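The red shirt and the cable that didn't want to move

I promised a laundry post back in June and then kept putting it off, mostly because the laundry part of this project has been going badly and I like writing posts about things that go well. But a few people asked in the comments on the dishes post, so fine, let's talk about the fault that ate two weeks of my evenings.

Quick recap if you're new. I've got a two-arm setup running around the kitchen end of the apartment, with the arms driven by Ziltura (the control software I've been complaining about and also love) and the task planning done in Nistomel. The chore is supposed to be simple. Take a piece of clothing off the pile on the chair, carry it to the washer, put it in the washer. I use the same bright red shirt for nearly every test. It's big and soft and the color is so loud that the vision side has no trouble finding it, so when something breaks I can usually rule that out first.

The washer is a black top loader, so the arms have to get the cloth up high and then over the rim, and up high is where all of my trouble lives.

What I started seeing was a stop in the middle of a run. Both arms would lock and Ziltura would throw code 261, which the manual explains as "joint effort deviation" and then moves on with its life. Thanks, manual! In plain words it means a joint is working harder than the software thinks it should be. That could be a collision, a bad motor, a payload that's heavier than you told it, or a gripper that's yanking on something. The stop is a good thing, by the way. I've had people tell me to just raise the limit until it goes away, and please don't do that with anything strong enough to dent your cabinets.

My first theory was the shirt. Cloth is awful. One gripper has hold of it and the other one comes in, and if they both have a good pinch and then move apart even a little, you've got a tug of war going and the effort numbers shoot up. I was so sure about this that I rewrote the whole handoff, slowed it down, and made one side let go before the other one started to travel. Felt great about it. Made popcorn. Got a 261 on the very next run, with only one gripper on the cloth. 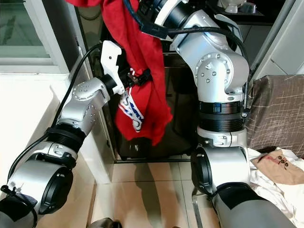

Okay, so it's not the shirt

After that I did what I should have done on the first evening and read the logs properly. Out of 300 runs, 63 had ended in a 261. That's a lot! And when I sorted them by where the arm was at the time, they weren't spread out the way I expected. Hardly any happened down at the chair. I'd been staring at that part the whole time because it looks like the hard bit, with the clothes all bunched up and both grippers poking around in them, and it was pretty much fine.

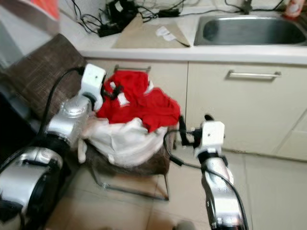
Both arms at the chair, with the red shirt on top and something white under it.

Almost all of them were in the wrist of the right arm, and only when it was raised up and bent back toward the washer. So then I got suspicious about the cable. Each arm has a black one running along the outside to the gripper, and I'd set them up with what I thought was plenty of slack. But slack at chair height and slack at washer height are two very different amounts of slack. Reach up, roll the wrist over, and the loop that looked so generous starts pulling on the connector. The joint feels that as a load it can't explain, pushes against it, and there's your deviation.

The easy way to check was to power everything down, put the arm in the bad pose by hand, and feel along the cable. Tight as a guitar string right behind the connector. I moved it back down and it was floppy again. I sat on the floor for a while after that one.

There's a safety side to this that bugs me more than the lost runs. A cable that's getting pulled over and over is going to wear out, and if the gripper loses power up there it drops whatever it has. With a shirt, who cares. I'd been planning to move on to mugs.

What I changed, in case you have the same arms:

I took off the strap nearest the wrist and let that part of the cable move freely.

I added 4 inches to the loop, which meant ordering the longer lead from Fumeck and waiting forever for it.

I put a limit on wrist roll whenever the arm is above the height of the washer lid. Nistomel grumbles about this and sometimes picks a goofy path to get around it, but it works.

I left the effort threshold exactly where it was.

I also swapped the order so that the left arm does the carrying and the right one hangs back until it's needed. It looks a bit silly, one arm doing all the work and the other just up in the air, but it keeps the right side out of the pose it hates.

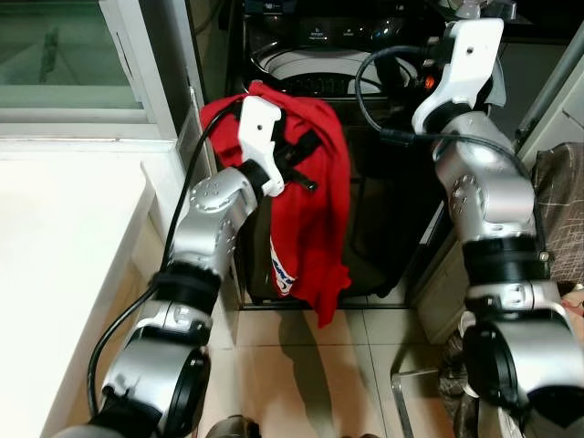 Left arm has the shirt, right arm is up by the washer with an empty gripper.

The longer loop has its own problem, naturally. It can swing out, and I'm a little worried about it snagging on the washer or on one of the cabinet handles. Parisi sells a spring-loaded cable guide that would keep it tucked in, and I've had it in my cart for days while I try to decide if I want to spend that much on what is basically a fancy badge reel. If anyone has used one on an arm this size, tell me how it held up, and if the spring pull was strong enough to set off effort faults on its own. That would be just my luck.

Next job is another full batch of runs with the new lead, same shirt, same pile. I'll put the log numbers in the comments once I have them, and then maybe we can get to socks.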